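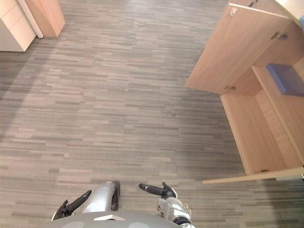
by Dasero

Reviewed: Skalteck Dunmore storage cabinet, hinged door version, blond wood-grain laminate
Bought from: Brarkwood, flat-packed
In use since: February

I needed closed storage at floor level in a work room that already had a white drawer unit in it. The Dunmore was chosen on three points: a full hinged door, a vertical divider inside, and a back panel that can be left off for cable access. I did not need the cable access in the end and fitted the back panel.

Panels and finish

The carcass is laminated board. The laminate is a pale blond wood grain, close to matte. The printed grain runs in the same direction on the door and on the outside panels, which cheaper cabinets often get wrong. Edge banding was fully bonded on every piece except one shelf, where a short length had lifted at the rear corner. I pressed it down with a household iron on a low setting and a piece of baking paper, and it has held.

The laminate marks less than I expected. Fingerprints do not show. A dragged screwdriver left a scratch on an inside surface during assembly, and it is visible if you look for it. Brarkwood sells a repair wax in a matching color, which I have not tried.

Door and hinges

The door hangs on three metal hinges. For a panel this size two would carry the weight, but the third keeps the long edge straight. My last cabinet had two hinges on a similar door, and by the second summer there was a bow in the middle that let dust in along the whole side. So far this door closes flat.

The hinges are the common concealed type with a cup pressed into the door and an arm screwed to a mounting plate. Each has adjustment for side, depth and height. Side and depth are turned at the arm. Height is set by loosening the plate screws and sliding the plate, so do this with the door supported on a folded towel or a couple of thin books. The holes were drilled accurately and I needed only small corrections, most of them on the lowest hinge.

There is no damper. The door shuts with a knock if pushed. Clip-on dampers made for this hinge type should fit, but I have not bought any.

Check the swing before ordering. The door opens well out into the room and takes a wide piece of floor with it. In a narrow room you may prefer the sliding version, although that one gives access to only one side at a time. Anything standing on the floor in front of the cabinet has to be moved each time, and I have changed where I park my chair.

Interior

A vertical divider of the same blond board separates the compartments. It is fixed with cam fittings and dowels and cannot be moved without leaving open holes. Shelves sit on pins. The pin holes are clean and the shelves do not rock.

I keep most things in bins. The blue rectangular item on the shelf comes out past the open door without catching, provided the door is opened fully. With the door only half open it meets the hinge arm. Measure your bins against the clear opening, because the hinges take up part of the nominal width on that side.

As a load test I put 62 reams' worth of old manuals through the cabinet in batches over one weekend, leaving each batch in place for several hours. There was a slight sag in the widest shelf under the heaviest batch. It recovered after unloading. For paper I would use the narrower side.

Floor contact

The bottom of the cabinet is a long horizontal board. My floor is a gray plank pattern in mixed light and dark strips, and it is flatter than it looks, so the cabinet stood without rocking. On an uneven floor you would need shims, as there are no adjustable feet. None are offered as an accessory either. A level placed on the bottom board will tell you more than one placed on the top panel, and it should be checked front to back as well as side to side. When the carcass is out of square the first symptom is the door, which drifts open or rubs at one corner. Correct the floor before touching the hinges.

The pale finish sits acceptably beside plain white furniture. It is a cooler tone than the catalog picture suggests and it suits a gray floor.

Assembly

Time for one person: an afternoon, including a long stop to redo the divider, which I had put in back to front. The drawing for that step shows the panel from the rear with no arrow. Look for the row of pin holes and match it to the row on the side panel before tightening the cams.

Two people are useful for hanging the door. Start with the top hinge and leave all screws slightly loose until the lowest one is in. The supplied screws have a shallow head and will strip under a powered driver, so finish by hand.

Spare parts in the bag: 5 shelf pins, one cam, no screws.

Good points

Three hinges with proper adjustment
Consistent grain direction
Accurate drilling
Rigid divider

Weak points

No leveling feet
No damper on the door
Hinge arm reduces the usable opening
One unclear assembly step

Price and rating

I paid 300, delivery included. The same size without a door costs noticeably less, and for books or equipment in daily use the open version makes more sense. For supplies that should stay out of the dust, the door is worth the difference. Four out of five. I would buy a second one if Skalteck added feet.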